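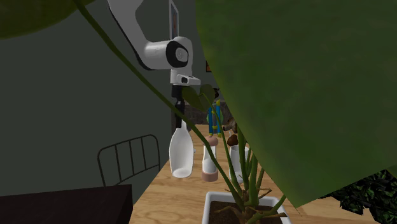
White arm, big potted plant, glossy white vessel

Print this page | E-mail this thread

dasberg_lane
Hello all, my left ear has been ringing for five weeks now, mostly at bedtime. The GP found no wax and has referred me for a hearing test in April. Does anyone else sleep with a sound machine? I've been eyeing up the Stolari one.

Navarrete5
Oh, you poor thing, I remember those first weeks so well! Rain sounds, played very low, got me through (my husband grumbled, but he came round to it).

gindora1733
I'd go the other way, I'm afraid. Noise all night made me listen out for mine even more, and a dull audiobook did far more good.

Navarrete5
Well, I can't agree, but ears do differ! Do ring the GP again if your hearing drops, love, and don't wait for April.

dasberg_lane
Thank you both, I'll try the rain tonight.

Print | E-mail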